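Research > Household Studies > Working Papers > The Second Bin

Jan 24, 2021
By Ah-rin Ban

Print this page | E-mail this page

4. Where the small bins live

4.1 What we mean by a second bin

Most work on household waste begins and ends at the kitchen bin. It is the largest, it is emptied most often, and it is the one people think of when a researcher rings the bell and asks where they throw things away. Our interest is in all the others. By a second bin we mean any container kept indoors for rubbish that is smaller than the main kitchen bin and is emptied into something else before it leaves the home. A bathroom pedal bin counts. So does a biscuit tin beside a sewing machine, if thread ends go into it and the tin is later tipped out. A compost caddy does not, as its contents are headed somewhere different and the habits that surround it deserve a paper of their own.

The definition took us longer to settle than we expected, and the arguments over it were some of the most enjoyable of the whole project. Is a paper bag hung on a door handle a bin? We decided that it is, provided it has hung there for a week. Is a coat pocket? We decided that it is not, though several people in Ledby made a strong case.

4.2 The homes and the diaries

The study covered 22 homes, divided between Tisley, where most of the housing is terraced and the kitchens are narrow, and Ledby, where there are more flats and the kitchen is often one end of the living room. Each home kept a diary during August. Whenever a second bin was emptied, someone wrote down which bin it was, what was mostly in it, where it was emptied to, and anything else they cared to add. The last column was an afterthought, and it turned out to be the best thing in the design. People wrote jokes in it. They wrote complaints about one another. One page has a small and rather good drawing of a cat.

By the end of the month we had 316 usable entries. An entry was set aside if we could not tell which bin it referred to, or if it had plainly been filled in for several days at once in the same pen and the same mood.

Bins were weighed at the first visit with a Zikent kitchen scale, and again at the last. We had hoped that the households would weigh the contents themselves between visits, and gave this up within days. Paper waste weighs so little that the scale often showed nothing at all, and people understandably lost patience with it. From then on we asked only for fullness, in quarters, judged by eye.

4.3 Rooms, and the spots within them

Bathrooms and bedrooms gave the results that anyone would guess. The bin stands next to the basin or next to the bed, it holds tissues, cotton wool and packaging, and it is emptied when somebody notices it. What we find much more exciting is the room where people sit and eat. Here the second bin has no fixed home. It may be under a table, beside a sofa, behind a door, or carried in for an afternoon and carried out again.

We came to see the table as the thing that decides matters. A table in a living room is used for meals, homework, parcels, nail varnish, jigsaws and tax forms, and each of these makes a different sort of rubbish. Where the nearest bin was within reach of a seated person, the diaries show many small acts of throwing away and a fairly clear table. Where it was a few steps off, rubbish was gathered first, usually on a plate or inside the largest empty wrapper, and taken over in one go. We call this second habit *gathering*, and it is wonderfully consistent. People who gather at the table also gather in bed, in the car and at their desks, and they often choose the same kind of object to gather in.

Neither habit leads to more waste than the other. It is the rhythm that changes. Reachers fill a bin slowly, a scrap at a time. Gatherers leave it empty for most of the day and then fill a quarter of it at once.

4.4 Lids

Open bins were far more common than lidded ones outside the kitchen and bathroom, and their owners were firm about it. A lid needs a hand or a foot. A person with a cold, a child on one arm or a cup of tea has neither to spare, and the diaries are full of tissues left on top of closed lids, to be dealt with by somebody else. Two homes in Tisley had taken the lid off a bin that was sold with one and kept the lid in a cupboard for years, in case.

The case for the lid is mostly about visitors. People did not mind seeing their own rubbish -- many said they never really looked at it -- but they minded other people seeing it. On days when guests were expected the open bin was moved out of the room, and the diaries catch this neatly, because the bin then misses its turn to be emptied and appears a day or two later marked as full.

Shape matters less than we had supposed. Round bins were thought easier to wipe and square ones easier to push against a wall, and most people had the one they had because the shop had it. Colour was another story. Several people had matched a bin to a towel or a lampshade that had since been replaced, so that the bin was the only survivor of an earlier scheme.

4.5 Liners

We asked every home whether its second bins were lined, and with what. The answers were splendidly varied: bread bags, the bags that apples come in, newspaper folded into a rough cup, proper rolls of small liners, and nothing. Unlined bins were mostly those used for dry paper. The owners tipped them straight into a larger bag and gave them a wipe if they remembered.

Lining has an odd effect on timing. A lined bin is emptied when it is full, as the bag is felt to be a thing worth using up. An unlined bin is emptied whenever the main bin is going out anyway, however little it holds. In the diaries, unlined bins were often emptied at a quarter full or less, and the note beside the entry is usually some form of "while I was at it". We are very fond of "while I was at it". It appears in the handwriting of people of every age, and it seems to us to describe a great deal of housework that surveys never pick up.
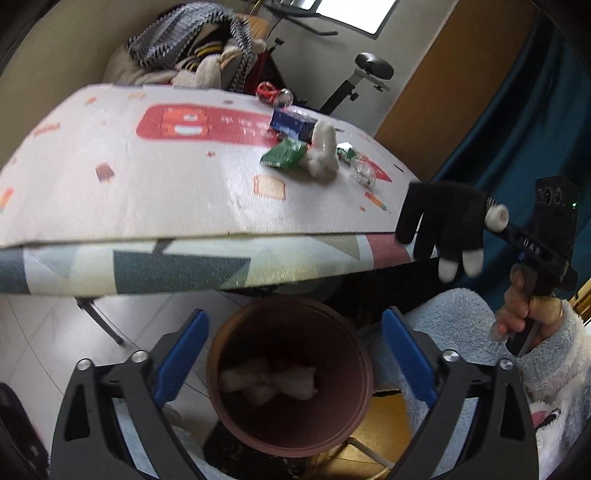

Figure 3. Open round bin with crumpled tissue at the bottom; table with a food-print mat over a patterned covering.

4.6 Table coverings and crumbs

A related matter is what lies on the table. Homes that used a cloth or mat had a further way of clearing up, which was to lift the covering and shake it. Some shook it over the sink, some out of a window, and some over the nearest bin. Wipe-clean mats were treated quite differently from cloths, even in the same home: crumbs were swept off the edge of the mat into a cupped hand, and the hand then had to find somewhere to go.

Layering was common in both towns. A favourite cloth stays on all week and something easier to clean goes over it at mealtimes, or stays there so long that the cloth beneath is only ever seen along its edges. One Ledby household told us, with great cheer, that they had forgotten the colour of the middle of theirs. For the purposes of waste, what counts is the upper layer. The lower one came up in the diaries only when something had been spilt.

4.7 Comparison with the Hämmerli diaries

The nearest thing to our material is the set of housekeeping diaries known as the Hämmerli collection, which runs to 200 bound notebooks and which we were lucky enough to read in part. The diarists wrote about ash, string, peelings and rags. Paper hardly appears, and where it does it is being kept for something. Even so, the habit of gathering is there on page after page: scraps into an apron, pins into a saucer, peelings on to yesterday's newspaper. Finding it was a real thrill, and it makes us doubt that gathering has much to do with modern packaging.

The notebooks have no word for the second bin. They speak of "the pail", which stays by the back door, and of whatever happened to be nearest. It would be well worth going through the remaining volumes for the point at which a small container begins to stay in one room and is given a name.

4.8 Limits

August is a poor month for colds and a good one for ice lollies, and both will have affected what people threw away. The diaries were kept by whoever was willing, and in most homes that was one person, so emptying done by others is likely to be missing. One Tisley entry reads, in full, "he says he did it". We have counted it as an emptying.

Fullness judged by eye is a rough measure. When we compared our own guesses on the first visits, we disagreed most about bins holding loose tissue, which takes up plenty of room until somebody presses down on it. Pressing down is itself a habit worth recording, and the diary sheet for the next round has a box for it.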